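Workbench top: oil it, seal it or leave it bare?

Forum: Shared Workshops and Garages > Benches and Storage

bohdan_m
Posted 2024-08-15

We share a rented unit between a few of us and I have been handed the job of making the tables last. The tops are pale wood, light grain, no finish on them that I can find. Everyone else has an opinion about what to put on them and none of those people have offered to do the sanding.

Damian wants hard varnish. Līga wants oil. I want to be left alone, but failing that I want something that survives coffee, glue and people dragging metal things across it. 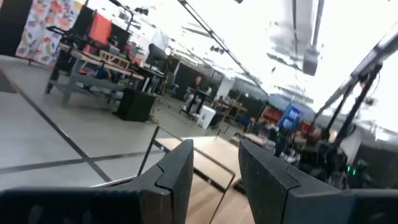
The dragging is my main complaint. We have a thin black wire frame, just narrow rods in a rectangle, that everyone puts down on the table as if it were a sheet of paper. Four corners, bare wood underneath. I have asked for a mat. I was told a mat would "ruin the feel of the table," by a man who eats soup at it.

Budget is 130 for the lot, including sandpaper. What would you do?

elis_gape
Oil. You can fix oil. Somebody scratches it, you rub in a bit more on your lunch break and go home. Varnish looks lovely until the first chip and then you own a table with a skin condition.

dkozlowski
Damian here, the varnish lobby. I would like it noted that I offered to do the sanding.

bohdan_m
You offered to lend me the sander.

dkozlowski
Which has a new pad on it, you're welcome. My point stands. Oil never fully stops taking stains. I had an oiled top at my last place and a mug ring on it outlasted the lease. Two coats of a decent floor varnish and you can wipe off nearly anything. People walk on the stuff in boots.

dace.lill
People walk on it, they don't set glue pots on it. I run a bench for bookbinding and I've tried both. I used Stirkau oil on the first one and Medov floor varnish on the second. The Medov bench is cleaner, I'll give Damian that. It's also slippery, and paper slides around on it like it has somewhere to be. If you do anything that needs to stay put, go with oil.

elis_gape
Thank you.

dace.lill
I wasn't finished. Stirkau smells like a wet barn for a week.

liga_g
I'd like to bring up the rest of the room while we're spending Bohdan's time. The table gets all this attention and meanwhile the long workbench in front of the flowered curtain has been a lost property office since spring. There's a little wooden crate thing up on top, that big orange-red panel propped at the back, a black one behind the panel, and the lower shelf is full of dark objects I am not prepared to reach for.

bohdan_m
The orange panel is Damian's.

dkozlowski
The orange panel is useful.

liga_g
For what?

dkozlowski
It's a good panel.

elis_gape
I have a shed full of good panels. My wife calls it the archive.

liga_g
I'm leaving the curtain out of this, for the record. Big pink, orange and purple flowers, it's the only cheerful thing in there and if anyone swaps it for a gray one I'm moving out.

navickas_fan84
Coming at the original question from the cheap end: leave it bare and screw down a sheet of hardboard. When the hardboard is wrecked, flip it. When both sides are wrecked, buy another. Mine cost 20. I used to refinish my bench every August and I don't miss it at all.

bohdan_m
This is the first reply that has lowered my blood pressure. Does it show dents?

navickas_fan84
Constantly. You stop looking.

dace.lill
I don't love hardboard for a table people sit at, the edges get fuzzy and catch your sleeves. Fine for a bench. Could you do hardboard on the workbench and oil on the table? Then you'd have to clear the workbench first, so Līga gets her wish.

liga_g
I support this plan.

dkozlowski
I don't. You're oiling the surface that gets the soup.

elis_gape
Then stop eating soup at it, Damian.

bohdan_m
OK. I've priced it up. Oil for the table, hardboard for the workbench, sandpaper in two grits, and it comes to 84. I'm putting part of the leftover into felt dots for the corners of the wire frame, which Damian can consider a compromise.

Dace, did you thin the first coat or put it on straight?

dace.lill
Straight, with a rag, wiped off after twenty minutes. Do the underside too or the top may cup on you. And lay the rags out flat outdoors to dry before you bin them. Oily rags in a heap can catch fire on their own.

dkozlowski
Can I have the old sandpaper back when you're done with it?

liga_g
No. It would end up on the workbench.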